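Cloken Launcher on PC: Frequently Asked Questions
Compiled by Kai-wen Yuen. Last checked 12 Dec 2023

What is Cloken?
A storefront and launcher for PC games, run by Mallier. You buy games in it, you start games from it, and it sits in your system tray whether you asked it to or not.

Do I need it if I already use another launcher?
Only if you want one of the games Mallier keeps to itself. Right now I count 3 of those I'd call worth playing, and Tumum is the one most people write to me about.

Is it really free?
The basic account is. Cloud saves past the first slot need Cloken Plus, and the sign-up page is in no hurry to mention that. Read the comparison table before you click anything green.

How big is the catalog?
Mallier says 2845 titles. I went through the list in November and found that 596 of them were soundtracks, art books or costume packs with their own store pages. You can decide whether a hat is a title.

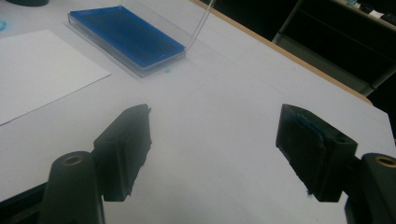
Will my old saves carry over?
If you played Tumum on disc, maybe. The import tool looks in the default folder and nowhere else, so copy your saves there first. Keep a backup – the tool overwrites without asking.

Can I play offline?
Mallier says yes. In my tests it worked as long as I had logged in recently. What "recently" means isn't written down anywhere I could find, and support gave me two different answers.

What about the Hsueh update?
Hsueh is the big rebuild of the client, promised with faster downloads, a new friends list and proper controller menus. I've seen a trailer and a blog post. I haven't seen a build, so I wouldn't buy anything today on the strength of it.

Why did the last patch take so long?
It was a 317 MB download, but the client unpacks the whole game again to apply it. On an older hard drive that hurts.

Can I get a refund?
Yes, if you haven't started the game. Opening the settings menu counts as starting it.

How do I remove Cloken?
Uninstall your games first, then the client. Do it the other way around and the game folders stay on your drive – you'll have to delete them by hand.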